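Ullell Two-Arm Kit for School Clubs

Article code: Ullell 181
Suitable for: clubs and classes, students from 13 years
Delivered: in September, before the clubs start

The Ullell kit is made for robotics clubs that already have some experience with one arm and wish to try with two. It was developed together with the student club at Brosar, where the first version was in use for nearly 3 school years. The present version has stronger fingers and a clearer manual.

In the box you find two table arms with grippers, two wrist cameras, the clamps, one power supply for both arms and a bag of studded building blocks. The computer is not included. Any school laptop with 8 GB of memory is sufficient.

The finger pads are textured, so that small plastic pieces do not slip out easily. They are fixed with two screws and a student can change them in some minutes. Spare pads are sold in sets under the name Cirerero.

Most clubs begin with the sorting task from chapter 2 of the manual. One arm waits with open fingers and the other brings the blocks, one after another. Students write the order of the movements by themselves, and they must think about who has the right of way. A plain white table is good for this work, as the camera finds the colours more easily. 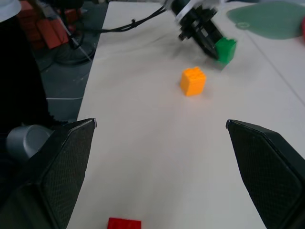

Sunita Lyons writes that her group needed three meetings before both arms could work on the same table without a stop, and that she would like to have the waiting positions explained earlier in the manual. We have moved this part to chapter 1 – thank you for the remark.

For teams who prepare for the Bogdan Cup: the kit is permitted in the junior class, with the original fingers only. Printed fingers are allowed in the open class. Please read the rules of your region before you order extra parts.

Loan for clubs: we keep 9 kits for lending. The loan is for one term and the school pays only the transport. Applications go to Zsolt Borbély at the Ullell office, who answers also technical questions, in the mornings until 11.

Not included: table, laptop, mats.
Guarantee: two years on the arms, none on the pads.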